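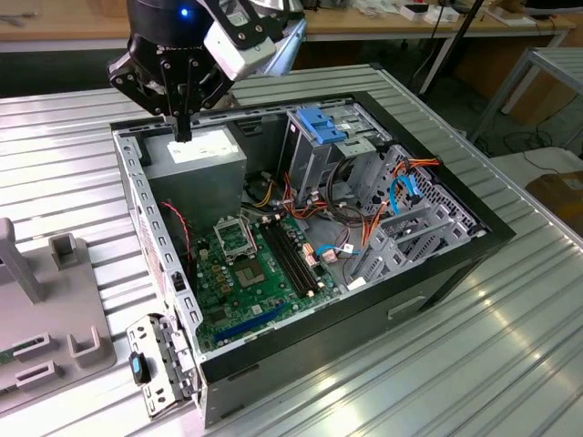 # Nornska teach handle and recorder, after 475 episodes

We bought the Nornska kit in February to collect demonstrations for a disassembly policy. The work is taking apart old desktop computers: power supplies, memory, drives, cables. Before this we drove the arm with a game controller, and the data was slow to make and poor to train on. The kit is a hand-held teach handle, a small base station and the recording software. It doesn't include an arm, a gripper or a camera.

## Setup

Mounting the base station took ten minutes. Calibration took most of an afternoon. The manual asks for 12 reference poses and doesn't say they need to be spread over the whole work area. Ours were bunched over the middle of the table, and the arm drifted to one side whenever we reached toward the ends of a computer case. We redid it with the poses spread out and the drift went away.

The software found our arm on the first try. It didn't find the fixed camera until we moved it to a different USB port. Support answered in two days and suggested the same thing.

## Recording

You hold the handle, squeeze to close the fingers, and press the thumb button to start and stop an episode. Your hand moves, the arm follows. The lag is small enough to forget on large moves. On fine ones, such as lining the fingers up with a SATA plug, you learn to slow down and wait.

A new operator needs about an hour before the episodes are worth keeping. Of our 475 episodes, we threw out 68. Most of those were ours: fingers closing beside the cable, or a case sliding because it wasn't clamped. Eleven were the software's fault, where the camera stream and the joint log came out of step. Version 2.1 fixed this and we haven't had one since.

Power supplies are the easiest part to demonstrate. They are large, square and easy to approach from above. Loose cables are the hardest. The handle gives no force feedback, so you can't feel a wire catch under a drive cage and have to watch for it. On crowded cases we now record the cable clearing as its own task and start a new episode for the part underneath. That gave us cleaner labels too.

## Reviewing and labeling

The review screen is the best thing in the kit. Each episode plays back with the finger position drawn under the video, and you can trim the ends with two keys. Trimming matters more than we expected. Operators tend to hover for a second or two before committing, and a policy trained on the raw files hovered as well.

Labels are free text only. We wanted a fixed list and ended up with "PSU," "psu" and "power supply" in the same export. Write your own list on paper before you start.

Export is to a plain folder of video and number files, which our training scripts read with small changes. A batch of 288 episodes took 40 minutes to export. There is no way to pause it.

## Compared with the Bako glove

We had a Bako glove on loan for three weeks. It is more comfortable and better for rotating the wrist. It also needed recalibrating each time a different person put it on, and with four operators sharing one station that cost us too much time. If one person does all your recording, look at the glove first.

## Problems

- The handle cable is too short. We added an extension.
- The thumb button is easy to press by accident when you change grip.
- Battery backup for the base station costs extra.
- No left-handed version.

## Verdict

Four out of five. With 236 episodes of power supply removal we had enough to train a first policy that we could test on case models it hadn't seen. With the controller, the same number would have taken us twice as long. I'd buy it again for a shared station, and I'd order the longer cable with it.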